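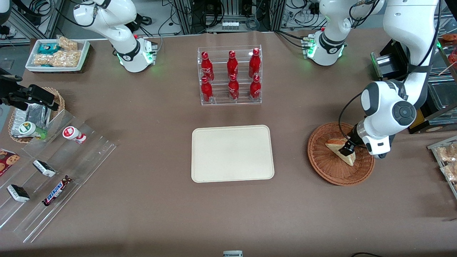 Capítulo 4
Um dia de portas abertas: o que se aprende a ver uma máquina trabalhar

Quando comecei a dar aulas de automação, achava que as visitas de estudo serviam para descansar do quadro. Mudei de ideias numa manhã de junho, no laboratório da Monance, e foi por causa de uma sanduíche! A Candela Aranda, que nos recebeu, tinha montado uma mesa de lanche com dois braços brancos, um tabuleiro bege vazio ao centro e as garrafas de Coca-Cola alinhadas num suporte transparente, logo atrás. Repare na garra preta: dois dedos, nada mais, e segura uma sanduíche triangular mesmo por cima de um cesto de vime. Eu já tinha explicado preensão a não sei quantas turmas, sempre com cubos e cilindros, e fiquei ali parado a pensar que um cubo nunca me tinha obrigado a falar de pão.

É por aí que vamos entrar neste capítulo. Um cubo de alumínio aguenta quase toda a força que lhe quisermos aplicar, mas o pão cede, e com ele cedem as contas bonitas do capítulo 3 (eu avisei que elas iam durar pouco). Quanto devem fechar os dedos? Em que ponto do triângulo convém pegar? E como é que o sistema sabe que já pode largar? Um aluno meu, o Benito Marín, fez esta última pergunta em voz alta, e a Candela respondeu-lhe com outra: «E tu, como é que sabes?» Passámos o resto da visita a discutir isso, e ainda chegámos atrasados ao autocarro.

Gosto de demonstrações públicas porque põem o projeto à frente de gente que não leu o manual. Os visitantes perguntam o que lhes apetece, metem-se à conversa uns com os outros e querem saber coisas que a nós já nem nos ocorrem. No caderno que levei nesse dia tenho uma página inteira só com perguntas de uma senhora, Visitación Carrasco, que tinha vindo acompanhar o neto e acabou por ficar mais interessada do que ele. Vai encontrar várias delas nos exercícios, quase palavra por palavra.

Na secção 4.1 tratamos do contacto entre os dedos da garra e um objeto que se deforma. A 4.2 é dedicada à coordenação de 2 braços que partilham a mesma mesa, com o problema de evitar que se atrapalhem, e a 4.3 ensina a preparar uma visita: o que observar, o que anotar, a quem fazer perguntas. Se tiver um dia aberto perto de si, vá antes de ler a 4.3 e leve papel, que o telemóvel distrai. Depois compare as suas notas com a grelha do final do capítulo e assinale a lápis aquilo que lhe escapou.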